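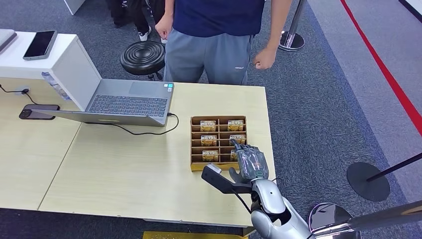

FOR IMMEDIATE RELEASE

March 18, 2020

Trorkari Introduces the Hornwood Table, a Desk for People Who Never Had Room for a Desk

Two-part work surface goes on sale with a cardboard sorter, a cable guide and a modest opinion of itself

Trorkari, the small furniture maker best known for shelves that hold what they say they will hold, today announced the Hornwood, a table in a light wood-grain finish built for the kind of work that gets done at home between other things. It ships in two sections that join on site, fits through an ordinary apartment door, and costs $379.

The company has been making tables for years. It has been making desks for no years at all, on the grounds that most of its customers were already using the tables as desks and seemed to be getting along fine. The Hornwood is what happened when Trorkari stopped arguing with them.

"A desk is a table that has been told to behave," the company says in the printed guide packed with each unit. "We have left that part to you."

A table that admits it has a seam

Many two-part tables go to some trouble to hide the place where the parts meet. The Hornwood does no such thing. The joint runs across the top in plain sight, and buyers are free to use it as a border. In the company's home trials, people who shared the table took to the seam quickly. One side was for work. The other side was for whatever had come in with the mail, and disputes were settled by pointing.

The two sections lock together from underneath with four hand-turned fasteners. No tools are needed. The guide asks for two people and allows 20 minutes, of which the company expects five to be spent finding the second person.

Once joined, the top measures 60 inches along its longest side. Trorkari considers this enough room for a laptop, a phone, a charger, and one hobby. A second hobby is possible if the laptop is closed.

Wires, and where they go

Early versions of the Hornwood had a covered channel along the back, into which every cable was meant to vanish. Testers admired the channel and then ran their laptop cords straight across the top, in the long lazy curve that cords prefer. The channel has been dropped. The finished table comes with a pair of soft clips that stick wherever the owner likes, or stay in the bag, where the company suspects most of them will live.

The back edge has been kept plain so the table can be pushed close to a wall socket without blocking it. Trorkari regards this as the single most useful feature on the product and regrets that it does not photograph well.

The Broltance sorter

Sold with every Hornwood, and also on its own, is the Broltance, a brown cardboard organizer with six compartments in two columns of three. It arrives flat and folds up in a couple of minutes. The walls between the compartments are thin cardboard too, and they slot into one another without glue.

The Broltance was first drawn up as packing material. It was meant to keep table hardware from rattling around in transit and then be thrown away. Customers who bought earlier Trorkari tables kept the inserts and wrote in to ask for more, in some cases without mentioning the table. After enough of these letters the company took the hint, gave the insert a name, and began charging for it.

The front wall sits a little lower than the sides. Small things that stand on end, such as cards, packets, seeds or sachets, can be seen from a chair and picked out with two fingers. Owners of card games have been the keenest buyers so far. A box of six small packets with much the same artwork on every one is hard to keep in order in a drawer, and a good deal easier when each packet has its own stall. Trorkari has also heard from a household that sorts its tea this way and a household that sorts its unpaid bills this way, and wishes both of them well.

The Broltance is not waterproof. Cardboard has never claimed to be. A drink should be kept on the far side of the laptop, or better still on another piece of furniture.

A cabinet to go with it

Also announced today is the Major, a white flat-topped cabinet made to stand right beside the Hornwood. It has one door, one adjustable shelf, and a top that Trorkari's designers left bare on purpose. They had planned a raised lip to discourage people from putting things down on it. People put things down on it anyway, and the things then leaned on the lip, so the lip is gone.

The Major is where the second phone goes. It is also where the other laptop goes, and the tablet, and the charger that fits neither. The company has made its peace with this and rates the top for 60 pounds.

Testing

Trorkari placed the first Hornwoods in private homes and asked people to use them without tidying up for the occasion. Some 400 households sent back notes. Complaints about the joint were few. Complaints about the clips were many and have been read. The most common request by a wide margin was for a drawer, which the company has declined, having seen what its customers do with drawers.

Two changes came out of the trials. The corners are rounder than they were, after several reports concerning hips. And the surface finish is now less shiny, so a lamp or window behind the screen throws less glare up at the person sitting there.

Price and availability

The Hornwood is available now from the Trorkari website and through its regular dealers at $379, including one Broltance sorter. A bundle of two Hornwoods, two Majors and a stack of spare sorters is offered at $1,160 for shared workrooms, small offices and families who have tried sharing one table and would like to stop.

The Major and the Broltance may each be ordered alone. Prices for these are listed on the website. Orders placed in March ship free within the company's usual delivery area. Delivery is to the door. Carrying the sections up the stairs remains a matter between the customer and the stairs.

Replacement fasteners, clips and compartment walls will be kept in stock for as long as the table is made. Lost instruction guides can be downloaded, and the downloaded copy has the page about the second person in larger type.

About Trorkari

Trorkari designs and makes tables, shelves and cabinets for ordinary rooms. It sells online and through independent dealers. The Hornwood, the Major and the Broltance are its first products meant to be sold together — earlier ones merely ended up that way.

Press contact

Requests for product images, review units and dealer details may be sent through the press page of the Trorkari website. Review units of the table must be returned. Review units of the sorter generally aren't, and the company has stopped asking.

###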